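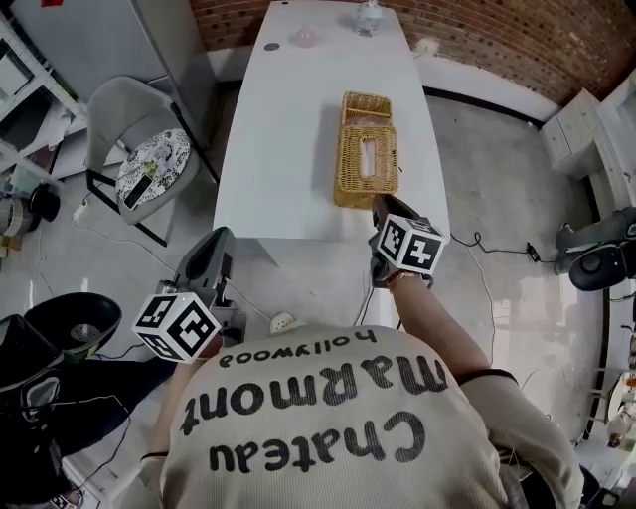
Mesa larga, con la caja de pañuelos de mimbre en su sitio.

Cuaderno de taller, sala de ladrillo de Dera
26/09/2022

Retomo por donde lo dejé en la última entrada, o sea, por la mesa. Sigue donde estaba, a lo largo de la sala, con el fondo hacia la pared de ladrillo, y yo sigo dándole vueltas a si girarla. Hoy la he medido por fin: 183 cm de largo. La tenía apuntada en la hoja vieja como 196 y claro, así no me cuadraba nada, ni el hueco para pasar hasta el mueble bajo de cajones ni el dibujo que hice para Flomeck. Corregido en el plano que está pegado por dentro de la puerta. Si alguien tiene una copia impresa, que la tire, por favor.

La caja de pañuelos. ¡Me encanta esta caja! Es rectangular, de ese tono dorado tostado que tiene el mimbre cuando todavía no le ha dado mucho el sol, y con el pañuelo rosa pálido asomando por la ranura queda mucho mejor que la blanca de plástico que teníamos antes (que ha bajado al trastero, con la etiqueta puesta). Vino en el pedido de Nic Aodha, referencia 2596, y en el albarán pone «cesta con tapa», así que no me extraña que en el almacén la buscaran tanto rato. La dejo en el centro, a lo largo, en el mismo sentido que la mesa. Probé a cruzarla y estorba para trabajar por los dos lados.

Cosas que le he visto a la caja, para cuando pidamos la segunda:
- Una de las esquinas de abajo baila un poquito. Le he metido un fieltro fino y ya apoya bien.
- La ranura tiene una punta de fibra suelta por dentro que engancha el papel. Recortada con los alicates pequeños y repasada con lija fina.
- Para recargarla hay que darle la vuelta entera. Pues vale, se le da la vuelta.
- Le cabe el paquete corto de pañuelos. El largo entra doblado y sale fatal, todos de golpe.

En cuanto al acabado, tenía pensado darle Drakelar diluido, que en las cestas grandes nos fue bien, pero en la prueba que hice con un trozo de mimbre sobrante oscurece más de lo que quiero. Pierde el dorado y se pone como de té cargado. De momento la dejo sin nada y la voy mirando. Si para diciembre ha cogido roña en los bordes de la ranura, que es donde todo el mundo mete los dedos, volvemos a hablar del Drakelar, o de cera.

Al fondo de la mesa he puesto el vasito rosa translúcido y la botella de plástico transparente. El vaso es muy ligero y cualquier roce lo mueve, pero me gusta cómo hace pareja con el pañuelo, así que se queda. Pendiente de decidir si la botella va delante o detrás. Yo la pondría detrás, por pura estética, lo reconozco. El cable blanco que cruza por el lado derecho de la mesa me pone nerviosa cada vez que lo veo; quiero pasarlo por debajo con las grapas adhesivas, pero no quedan y hay que pedir. Lo mismo para el negro del suelo, el del adaptador, que se enrolla solo por mucho que lo estire.
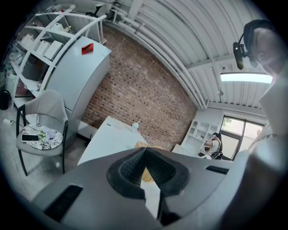 Con el mantel individual he tenido mis dudas. Es trenzado, en tono tostado, con dibujo de rombos, y sobre el blanco de la mesa queda muy bien, cálido, casi de comedor de casa. El problema es juntarlo con la caja. Son dos trenzados distintos y si se tocan los dos se estropean a la vista, no sé explicarlo mejor, el ojo no sabe adónde ir. Separados por 20 cm ya respiran. Lo he probado más juntos y más separados, y me quedo con esa distancia. La he marcado con dos rayitas de lápiz en el canto de la mesa, se borran con goma, que no se asuste nadie.

Para limpiar el mantel: cepillo seco siguiendo la diagonal del rombo y luego trapo apenas húmedo. Nada de remojarlo. El anterior lo remojé yo misma (mea culpa) y se abarquilló por los cuatro lados, y no hubo forma de plancharlo ni con peso encima toda la noche. También conviene guardarlo plano. Enrollado coge memoria y luego se pasa media mañana levantando las puntas.

El bote blanco con dosificador lo prefiero encima de la mesa, del lado del ladrillo. Lo tuvimos una temporada en las estanterías blancas y acababa siempre en cualquier parte. Dosifica demasiado, eso sí. Con media pulsación sobra.

Luego, la sala en general. La nevera blanca sigue con su nota o etiqueta roja arriba. No la quitéis hasta que se revise la goma de la puerta, que en la parte baja no me parece que cierre fino. Las tres cajas blancas de la estantería metálica de al lado están bien apiladas, y yo ya no me acuerdo de qué hay en cada una. Creo que las muestras de fibra están en la de abajo, pero no pondría la mano en el fuego. Tarea para mí: abrirlas, apuntar el contenido y pegarles una etiqueta grande, de las que se leen desde la mesa. Y de paso ver qué hacemos con lo que hay suelto por esas baldas, que es de todo un poco.

La regleta blanca del suelo habría que subirla. No es cosa de un día, lo sé, pero con el carro se engancha y además impide barrer bien toda esa parte. Propongo atornillarla a un listón y dejarla pegada a la pared. Tengo un listón que sirve, está cortado y todo, lo que no tengo son tornillos de ese largo.

La silla gris de patas negras, a la izquierda de la mesa, hace de mesita auxiliar, para qué engañarnos. El móvil vive ahí. Si hay que sentarse, primero se despeja, y lo que se quita vuelve luego al mismo sitio, que bastante me cuesta mantener la referencia de lo que va en cada lado. Me gustaría otra silla igual para el lado contrario, o por lo menos un taburete.

De la luz no me quejo. El panel largo del techo da una luz muy pareja en el tablero y entre eso y la ventana se distingue bien el tono del mimbre, que con la lámpara del otro cuarto parecía naranja. Para comparar colores, siempre aquí. Apunté los tonos de las muestras con la otra lámpara y voy a tener que repetirlos todos, qué rabia.

Pendiente, por si lo coge otra persona:
- Pedir grapas adhesivas para cables y tornillos para el listón.
- Abrir y rotular las tres cajas blancas.
- Preguntar a Nic Aodha si la caja de pañuelos la hacen también cuadrada, y que cambien el nombre en el albarán, si puede ser.
- Segunda prueba de Drakelar, más diluido, en mimbre sobrante. Ni tocar la caja buena.
- Mandar a Flomeck el plano con la medida corregida.
- Goma de la nevera.

Lo de girar la mesa lo dejo para la próxima entrada, que quiero pintarlo antes en papel a escala. Ah, y el metro está en el primer cajón del mueble bajo. En el segundo ya no.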